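Home cooks wanted for the Bandeo recipe trials

Applications open until the end of April

Do you cook at home most nights? Have you ever followed a recipe to the letter, ended up with something nothing like what was promised, and wondered who on earth had tested it? We'd love to hear from you!

Bandeo is a small recipe archive run from two rooms above the old seed merchant's in Ferrand. We look after 2,003 handwritten recipes, most of them given to us by families clearing a house, and we're turning them into a cookbook that people can really cook from. So far 1,859 have been typed up. The typing was the easy bit (well, apart from the handwriting). Now comes the part we've all been looking forward to, when they go into ordinary kitchens and get made for supper.

We're looking for 80 home cooks to take part in the first round. You don't need any training and you don't need fancy kit. We want people who cook on gas and people who cook on electric, people with one good saucepan, people feeding five and people feeding themselves. If you've got a fierce oven that burns everything on the left, all the better, so long as you tell us.

What you'll be doing

You'll get a parcel of recipes from us, six in all, spread over the summer. Each one comes as we found it, with the original wording on one side and our typed version on the other. Some are wonderfully clear. Others say things like "bake until done" or "add flour enough", and one of our favourites gives the butter as "the usual". Cook each recipe once as written, then fill in the sheet: how long it took, what you had to guess, what you'd change, whether you'd make it again. If you fancy having a second go with your own changes, please do, and send us notes on that too.

We're keen on plain speaking. A note saying "stodgy, needed twice the lemon, my son fed his to the dog" is far more use to us than three lines of politeness.
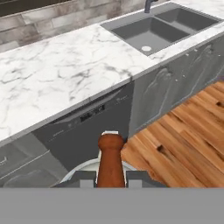
Do I have to cook in your kitchen?
All the cooking is done in your own home, at whatever time suits you. You're welcome to come to the tasting evenings in Ferrand, but they're a treat and you won't miss out on anything if you can't make it.

What you'll get

We pay for ingredients up to a set limit for each recipe, and you'll have the money within a fortnight of sending us the receipt. There's a thank-you payment at the end of the round as well. Every tester is named in the book (unless you'd sooner not be) and gets a copy when it's printed. There's also a postal swap between testers, which Eugénie Hoarau started with a jar of her lime pickle and which has rather taken on a life of its own.

Who can apply

Anyone aged 18 or over with a kitchen they can use regularly. We particularly need people who bake bread, people who cook without meat, and anyone who's happy to tackle steamed puddings, as we have an awful lot of steamed puddings. Please tell us about allergies on the form and we'll choose your six with those in mind. Couples and housemates can apply together and share a parcel.

How to apply

Write to Brendan Ó Dubhghaill at Bandeo, by post or through the form on our contact page. Tell us what you cooked last week, what sort of cooker you have, and one dish you've never managed to get right. A page is plenty. Please don't send a CV!

Brendan reads every letter himself and will reply to everyone, though it may take him a few weeks at busy times. Parcels go out once all the places are filled. If we can't fit you into this round, we'll keep your name for the next one if you'd like us to, and you can ask us to take it off the list whenever you want.

Posted January 16, 2023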